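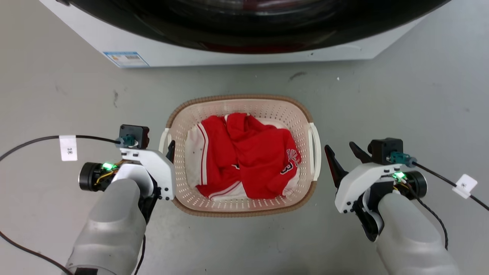 Mixed red and white fabric is the hardest routine load in home laundry, and the sports jersey is its usual form. A red body with white piping, such as the shirt lying crumpled in the perforated basket, puts a strong dye within a stitch of cloth that shows every trace of it. Endang Jugah, a textile technician in Bredton, washes such shirts inside out, in cold water, with the spin set low. Printed numbers crack along fold lines, she says, and heat speeds the cracking.

The basket matters more than most buyers assume. Damp polyester left in a solid-walled hamper holds its moisture. Perforated walls let air reach the bottom of the pile, though a tightly balled shirt will still dry slowly at the core. Jugah shakes each garment open before it goes in and keeps baskets no more than 50 percent full.

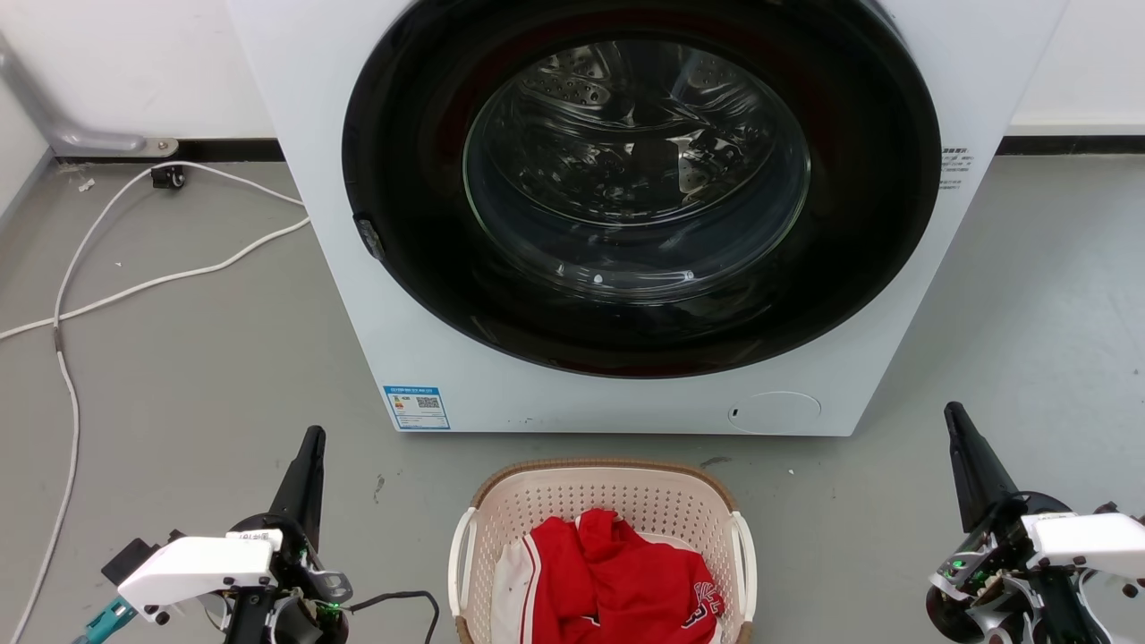
The round door and drum of a front-loader, with the basket set directly in front.

Front-loaders have their own upkeep. Junpei Uchida, who repairs them in the same town, wipes the door seal after the last load and leaves the door ajar for 2 hours — longer in June, when his workshop is humid. The small access cover low on the front panel, where fitted, usually hides the drain filter. He clears his every eight weeks, with a shallow tray and an old towel under the opening.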